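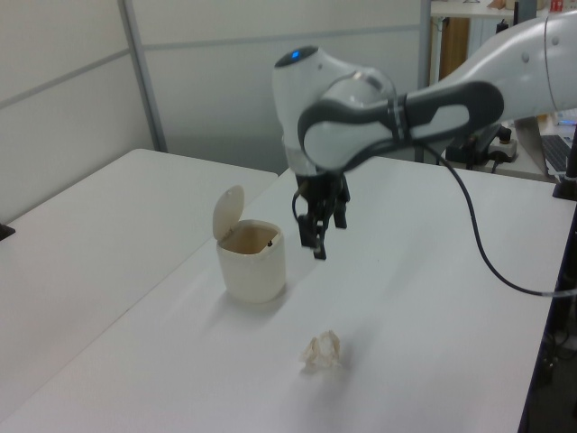 Shared desks at the Histamley office park will get small lidded trash bins under a waste plan that takes effect in April, the site operator said on Saturday, January 1, 2022. The plan covers 264 desks and replaces the open baskets now kept on the floor between work areas. The tabletop model is a small cream-colored bin with a hinged lid that stands upright at the back when open, and it is meant for light, dry waste such as the crumpled tissue lying in front of it. Food waste, cups and bottles will still go to the larger bins in the kitchens.

The change follows a review of how the floor baskets were used. Cleaning crews recorded 2,944 liner changes over the review period. Many of the liners held only tissues, wrappers or a few scraps of paper, but were replaced on schedule whether full or not. The review also found that baskets were often moved away from the desks they were meant to serve.

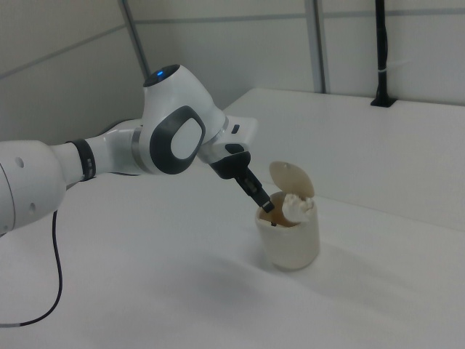 Under the new plan, the desk bins will be used without liners. Crews will empty them into a cart and wipe the inside and the rim. Bins that need a full wash will be taken to the service room on the ground floor and swapped for a clean one. The operator has set aside a small reserve for this purpose.

Ulden, the company that holds the cleaning contract, will deliver the bins in two lots. The first lot goes to the east building, where most desks are booked by the day. The second goes to the west building once storage space has been cleared. Desks assigned to a single person are not part of the plan, although tenants can ask for a bin through the service desk. 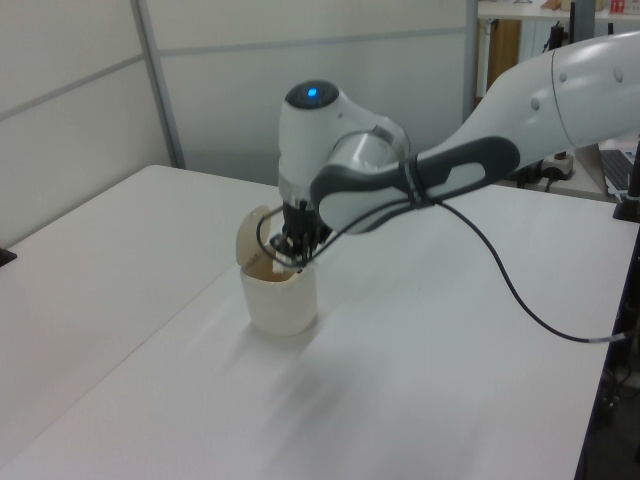 Cream-colored container with its hinged lid open on a white table.

The lid was a condition of the order. Open containers were ruled out for desktop use after tenants objected to having used tissues in view at shared tables. The instructions sent to tenants ask users to close the lid after each use and to leave the bin on the table at the end of the day. Paper for recycling should be kept flat and taken to the collection point by the printers. Batteries and toner must be handed in at the service desk.

We use cookies to remember your settings and measure site traffic. By continuing to browse, you accept our cookie policy. Accept | Manage settings

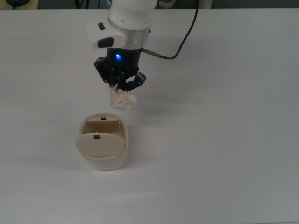
Emptying rounds will take place in the evening, after desk bookings end. Crews will work through the open areas first and the meeting rooms last. Meeting rooms with fixed wall bins keep their present equipment, and 13 rooms with no bin of any kind will be added to the second lot.

The floor baskets will be collected as each building changes over. Those in good condition will be moved to the mail room and the workshops, and the rest will be sent for recycling. Cleaning fees for tenants stay the same under the current contract. The operator plans to publish the delivery schedule for the west building after the first lot is in place.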